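The Case for the Boring Street Party

My street in Clornamport has held its winter party for years, and every year somebody wants to improve it. This time there is a theme, a colour palette and a booking form that runs to 377 words. I know because I pasted it into a word counter instead of filling it in.

I miss the old version. You carried a chair out, you put a plate of something on a trestle, and you talked to the bloke from the corner about his gutters until it got too cold. The budget was whatever the sausages cost. This year we've been granted $2,000, and money like that has to be seen to be spent. 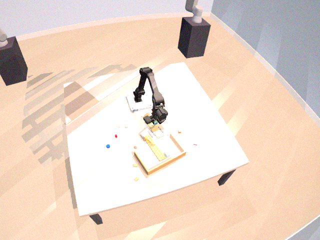 Farah Harahap wrote in after my last column to say that the old parties were only relaxed for people who already knew everyone, and that she stood beside the urn for two winters before anyone asked her name. A booking form, she said, at least has a line for it.

Fair enough. I was probably one of the people not asking. But I'd still argue the cure is cheaper than a jazz trio -- a roll of masking tape and a texta would have done it, with enough left over for onions.
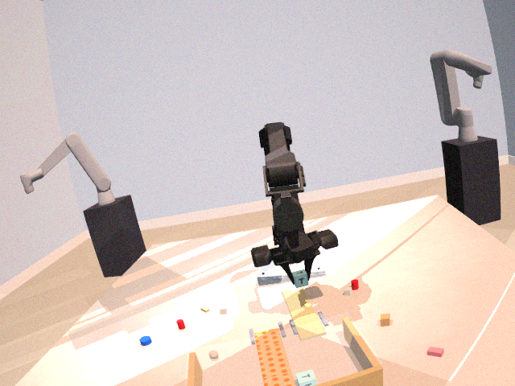 I've sent the form back all the same, neatly filled in. Under "special requirements" I wrote "chair".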